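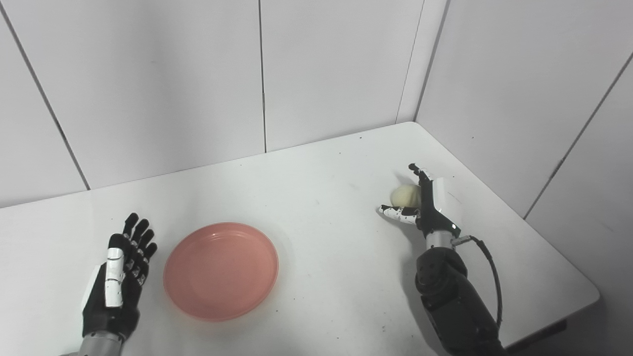
March 16, 2020

Bun to plate, teleop, right hand only. Left hand parked at the edge of the table for all of it. Rainer Schwerdtfeger on the gloves, me on the console and the reset.

Started late. The right glove lost its thumb calibration again after the restart and we had to redo the open/close/pinch routine twice before the thumb tracked properly. The values from yesterday are saved in the Dwivedi folder but they don't load by themselves. You have to pick the file by hand after the hands are powered, otherwise it quietly takes the defaults. I've put a note on the console.

Task as we ran it: bun starts on the right side of the table, plate on the left. Pick up, carry across, set down on the plate, open, go back to start pose. Recording begins when Rainer says go and stops at start pose. Limit is 13 seconds per demo, anything over gets thrown out.

Kept 199 demos by the end of the afternoon. Target for the set is 700, so we're behind what I told Clakthorpe we'd have, but the grasp is much more consistent than last week and I'd take that over the count.

Grasp notes. Rainer tried coming straight down with all the fingers first. It works, but the fingertips hide the bun from the head camera from the moment they close and the operator is guessing. He switched to index in front and thumb beside it, other fingers staying up and out of the way. Bun stays visible through the whole carry. We're using that one from here on. I moved the early top-down demos to a separate folder, don't mix them in.

Force feedback on the gloves is too weak for something this light. He can't feel contact and goes by eye, so the closing is slow and he tends to stop and check. The pauses show up clearly in the finger traces. Asked him to keep moving even if he isn't sure and let us throw out the bad ones. Better after that.

Delay from glove to hand was around 11 frames when we checked in the morning. Closed the second viewer on the console and it came down enough that he stopped complaining. Need to measure it again properly with nothing else open.

Placing is the weak part. If he opens all the fingers together the bun rolls toward the rim. Thumb first, then index, is better. Also lower the wrist more than feels natural, the glove operator always thinks the hand is lower than it is. Same thing we saw with the cups in October.

Cable at the right wrist: the loop is long enough for the full reach to the plate, but when he rolls the wrist outward on the way back it pulls on the connector. No dropouts today. I'd still like a clip partway down the forearm before we do anything with more rotation. Will ask Trorkamora whether they have the short ones.

Table needs a wipe before the next session. Specks and smudges everywhere, and the segmentation picked up one of the dark ones as an object in a few of the clips. Walls are fine.

First training run on today's set goes on the Carkari machine tonight, right arm only, left arm joints masked. If it finishes I'll try a rollout in the morning before Rainer gets in.

To do:
glove calibration file, load automatically
measure delay again
cable clip
wipe table
start positions for the bun, we keep drifting to the same spot. Tape marks would show in the camera so maybe a printed list of offsets at the console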